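Review: Kurkholm Cable Dressing Set for Robot Arms

Posted 18 June 2019

I run the robot arm project course at Perelcombe. There are nine students this term, split into teams, and each team has to get an arm with a gripper to handle a small set of objects on a covered tabletop. Cable dressing is part of the grade. I bought the Kurkholm set for the course out of our supplies money, and we have been using it through the term.

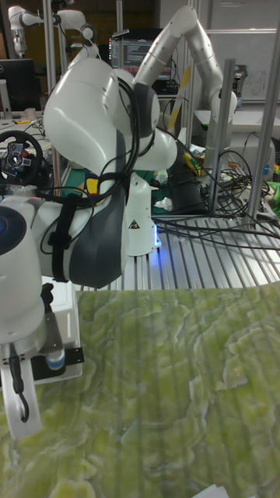
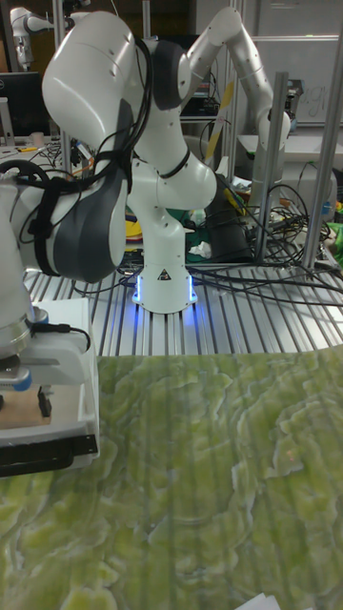
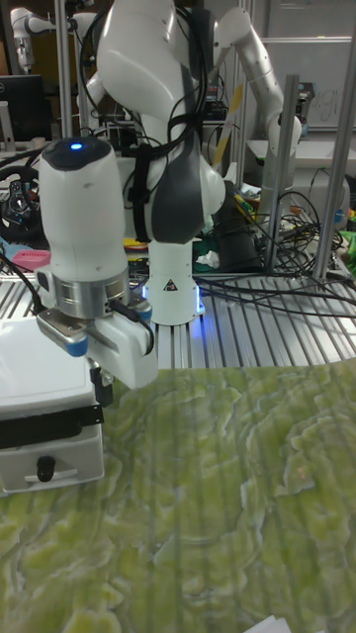

Project bench at Perelcombe.

The Kurkholm set costs $39 and comes in a flat zip bag. You get hook-and-loop straps in two widths, a roll of uncut strap material, a sheet of write-on labels, adhesive pads with a slot for the strap, and a folded card of instructions. Everything is black except the labels. The straps are the part you are paying for. They have a buckle end, so you feed the tail through, pull back on it and press it down. You can see one in the second picture, holding the cable bundle against the white shell of the forearm. The shell is smooth and rounded there, so a strap without a buckle tends to creep along it. With the buckle you can get enough tension to hold the bundle without squeezing it.

How the straps hold up

We put the first ones on at the start of the term and most of them are still in use. The hook side picks up lint if it is left open on a bench, and after that it needs cleaning with a stiff brush. A few of the narrow ones have frayed at the cut end. None of the wide ones have. I would buy a bag of only the wide ones if Kurkholm sold it, but they don't.

The students take straps off and put them back on all the time, a lot more than a working lab would. One team moved its wrist cable three times in one afternoon. With zip ties that would be three sets of clippings on the floor and probably a nick in a cable jacket. We had a nicked jacket last year and spent two class periods looking for the fault.

The roll

The uncut roll is 800 millimeters long. That sounds like more than it is. Once you have gone around a large link with some overlap, a good part of it is gone, and there is no buckle on the cut pieces, so they have to be wrapped over themselves. We used ours up early. I would have liked a roll twice as long and fewer of the narrow straps.

The adhesive pads

I don't recommend these. They stick well to a clean flat panel and poorly to anything curved, and there isn't much on an arm that is flat. The instruction card says to wipe the surface and press for a minute. We did both. Two of the pads came off during slow test moves and left a residue that took some work to remove. The ones we stuck to the side of a desk are still there.

The instruction card

It is short, with line drawings. The drawing that matters shows how much slack to leave at a joint. You move the joint to both ends of the travel you plan to use, by hand or at low speed, and dress the cable with the joint at the end that needs the most length. Then you strap on the links, never across a joint. My students read that and still got it wrong the first time, and so did I when I was learning. Hazem Morsy, who teaches the section before mine, has them do it with a piece of rope first. I have started doing the same.

Slack is a judgment call and a card can't teach it. Too little and the cable pulls on the connector when the wrist turns. Too much and you get a loop that can catch on a post or on whatever is sitting on the table. At the gripper end there is always some loop. Look at the third picture, where a black cable curves out from the right side of the hand and comes back down along it. A strap won't do anything for you there. What helps is running the wrist through its full turn slowly and watching the cable the whole time.

What it doesn't cover

The set is for the arm only. There is nothing in it for the cables that run across the table, and on a slotted aluminum platform that is where the mess ends up. Ours spreads out around the posts on the right side. I asked Kurkholm by email whether they make clips that fit the slots. The reply was polite and said no. Caron sells slot clips, and Nighat Dhanial on our purchasing side is getting me a quote. If they work out I will add a note to this page.

Labels

The labels are fine. Use a permanent marker and let it dry before you handle them. I make each team label both ends of every cable they run before the first powered test. Two students told me it was a waste of time. They changed their minds after they had to trace an unlabeled one back through the bundle.

Compared with the Ivus straps

Before this I used the Ivus straps, which are sold loose and cost less. They have no buckle and the loop side wears out faster. For bundling spare cables in a drawer they do the job and I still have a box of them. On an arm that moves, I prefer the Kurkholm ones. If you are running a club on a small budget, I would buy a few of the Kurkholm sets for the arms and use the cheap straps everywhere else.

For classroom use

One set per arm was enough for us, with a few straps left over. Collect them at the end of the session or they walk off in backpacks. We keep ours pressed onto a strip of carpet screwed to the wall, which also keeps the hooks clean. Check the straps at the start of each class with the arm stopped, and make the students do the checking. It takes them a couple of minutes.

Good: buckle straps, wide ones especially. Labels. The slack drawing on the card.

Not so good: adhesive pads, short roll, nothing for the table.

I would buy it again at $39. At much more than that I would buy wide buckle straps separately and print my own card.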